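Storing a shampoo bottle in a small handled basket without it tipping
Home & Storage > Bathroom > Baskets and caddies
Asked by tilegrout_south on May 7, 2025
Viewed 3,342 times

I am trying to settle on a way of keeping toiletries in small plastic baskets on a shelf, one basket per person. The basket is the perforated white sort with a single arched handle. The bottle is an ordinary flip-cap shampoo. I have been trying the arrangement out on a table before moving it to the bathroom.

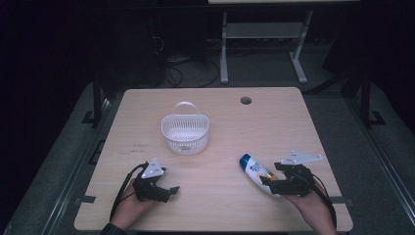
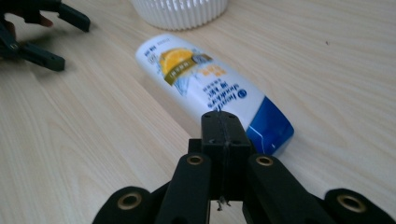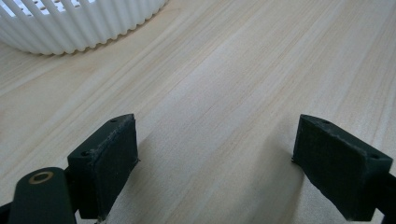 Should the shampoo stand upright in the basket or lie on its side?

Upright, provided the basket wall reaches at least a third of the way up the bottle. A flip cap is a push-fit closure and is not meant to hold back liquid for weeks at a time, so a bottle stored on its side will tend to weep at the hinge.

That was the advice on the back of the leaflet from Brama, where I bought a similar basket last year, and I have no quarrel with it in principle. My difficulty is with the practice. The bottle is tall compared with the basket. With it standing at one end, the whole thing leans when lifted by the handle. With it in the middle, the handle is in the way of the bottle and I have to tilt the bottle to get it out.

Further details, in case they matter:

The shelf is open, painted, and has 220 mm of clear height below the next one. With the handle up, the basket I have in mind needs 184 mm. The bottle is taller than that when standing but does fit under the shelf above.

There will be 2 baskets side by side. They need to be lifted down daily and carried to the shower, then put back.

I would like the water to drain out of the basket and not sit on the shelf paint.

I have looked at the rigid caddies from Verell, which have divided compartments, but the compartments are square and most of my bottles are oval, and they cost several times as much as a plain basket. Is there a way of making the simple basket work, or should I give up and buy the divided kind?

Simone Meireles

The simple basket will work. The problem is centre of mass, and it can be dealt with by what else goes in and where.

A full shampoo bottle is by far the heaviest item in a typical set. If it stands at one end of an oval basket, the load is off to one side of the handle and the basket hangs at an angle. The handle pivots in your hand, so you will notice the lean most at the moment of lifting. Put the second heaviest item at the opposite end. Conditioner is the obvious candidate. Two bottles of similar weight, one each side of the handle, will hang level. As they are used up at different rates the basket will start to lean slightly again, but by then both are lighter and it matters less.

Fill the middle, under the handle, with low items: soap in a closed dish, a comb, a razor with its cover on. Nothing in that zone should be taller than the basket wall. This keeps the space under the arch free for your fingers.

If you have only the one bottle, fold a flannel and wedge it between the bottle and the wall. It will stop the bottle sliding towards the end, though it adds very little weight. A better counterweight is a small jar with a screw lid.

On height, measure with the bottle in the basket and not next to it. The base of a moulded basket is usually a few millimetres thick and sometimes has feet, and people forget to include it. Allow a further 20 mm above the cap, or you will be catching it on the shelf above each time you slide the basket out.

On drainage, check the underside. Holes in the side wall do not drain the base. Some baskets of this kind have a perforated wall and a solid bottom, and in those the water has to rise to the lowest row of holes before it goes anywhere. If yours is solid, a few 5 mm holes can be made with a hand drill and a wood bit. Support the base from below on a piece of scrap timber and drill slowly. Polypropylene will take this without trouble. Polystyrene, the harder and more glassy-sounding plastic, is liable to crack, and I would leave it alone and use a drip tray.

For the shelf paint, a tray is needed in either case, as a draining basket simply transfers the water to whatever is under it. A shallow boot tray cut down to size does well. The ones sold by Trajkovski are soft enough to be cut with kitchen scissors, but the cut edge is open, so turn that edge towards the wall and pack it up slightly.

b_fenwright

just lie it down. ive had mine on its side for years and wipe the basket out now and then. if the cap leaks put a bit of cling film under it

pipework_lane

I agree with most of what Simone wrote. Two additions.

Cling film under the cap is fine for a suitcase but tedious if the bottle is opened every day. If a bottle has to be stored lying down for want of height, decant into a smaller one with a screw cap. Ovosis do a plain round one that stands inside most small baskets, although the neck is narrow and thick shampoo goes in slowly. Warm the full bottle in a basin of tap water first – it pours more easily – and label the new one.

The second point concerns the handle. On cheap baskets it is either moulded in one piece with the rim or clipped into two slots. The clipped type is rated for very little and tends to let go on one side first. Before trusting it over a tiled floor, load the basket with everything it will carry, hold it a few centimetres above a towel and give it a gentle shake. If either end of the handle shifts in its slot, carry the basket from beneath.

I would not buy the divided caddy for oval bottles. They go in at an angle and take up two compartments.

tilegrout_south

Thank you. I have checked the heights again with the base included and there is 11 mm to spare above the cap, less than Simone's figure. The upper shelf is on adjustable pegs, so I shall raise it by one hole. Conditioner at the opposite end does cure the lean. I have still to look at the trays.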